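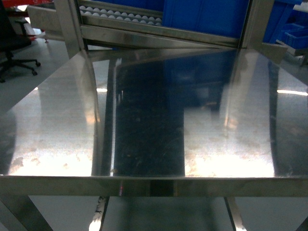 26th February - bench 2, stainless top

Started on the surface check Elaine Marinho asked for before the cell sorting work moves over from Erndale. The top is still reflective enough to act as a mirror, so the condition is hard to judge square on. Easier from a low angle with the overhead lights left on.

Brownish marks towards the front, both sides. Fine scratches and dust in the middle. Unclear whether the marks are residue or early corrosion. Dalva thinks residue from the old cleaner. No test done yet.
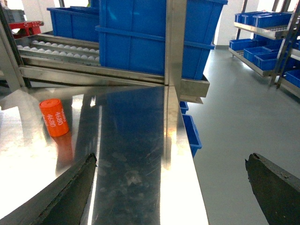
Cells for the sorting work are 4680 format, orange wrap. They are to stand on end, never lie loose on bare steel. Valdir to cut a mat for the working area, 800 by 400 mm. Until it is down, one cell on the bench at a time.

Cleaning plan: neutral detergent, rinse, dry with the grain. If the marks stay, fine pad on a 20 mm test patch at the left, then stop and look. 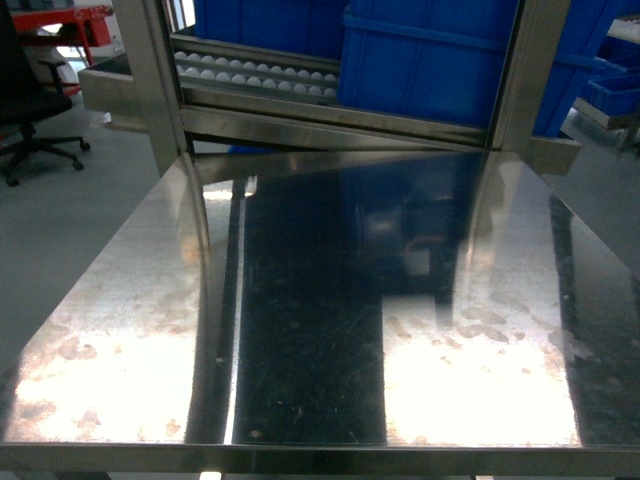 Bench top, nothing on it. Blotches either side of the dark reflection.

Rack behind the bench stays where it is. The blue crates reflect as a dark band down the centre, useful for spotting dust and scratches, no use for judging colour.
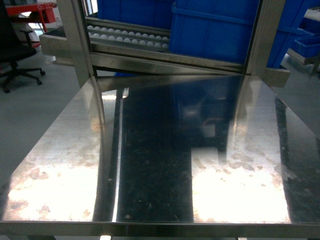
Rear posts and crossbar, with staining on the top in front.

To do: ask Rosimeire which grade the top was ordered in. Next full inspection in May.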